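Fodlow Tabletop Arm, rental unit
Acceptance and safety checklist, Zisville workshop
Inspected in December, before we decide whether to keep it

1. Base clamp. PASS. Holds. The manual asks for 22 turns of the knob, and by turn 16 you have made your point.

2. Emergency stop. PASS. Stops the arm every time. The button sits behind the arm, so reach for it from the side and keep your sleeves out of it.

3. Power cord. PASS WITH COMMENT. Long enough to reach the outlet, and long enough to trip anyone walking to the outlet. Tape it down.

4. Finger pinch force. PASS. Tested on a pencil, then on a less valued pencil.

5. Gripper fingertips. PASS. Check for nicks before each session. Riedl sells replacements in packs of 9, for a gripper with two fingers. 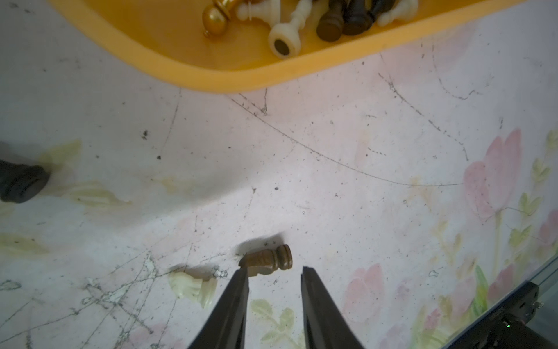 6. Sorting task, chess pieces to tray. PASS WITH COMMENT. Pawns are easy work. Knights have no good side to grab, and the arm seems to know it. Allow extra time and keep your hands out of the tray, however much you want to help.

7. Work surface. COMMENT. Scratches don't affect the grip, but dirt gets into the finger joints. Wipe down before power-up. The Norkness mat is offered as an extra and would be a nice thing to find in the box.

8. Speed limit. FAIL. Resets to full speed after a restart. Support calls this "returning to preference." Whose, they didn't say. Set it by hand each time until the update arrives.

9. Price. Not a safety item, but $990 raised my pulse more than item 8 did.

Result: conditional pass. Recheck item 8 after the update, and item 3 after somebody buys tape.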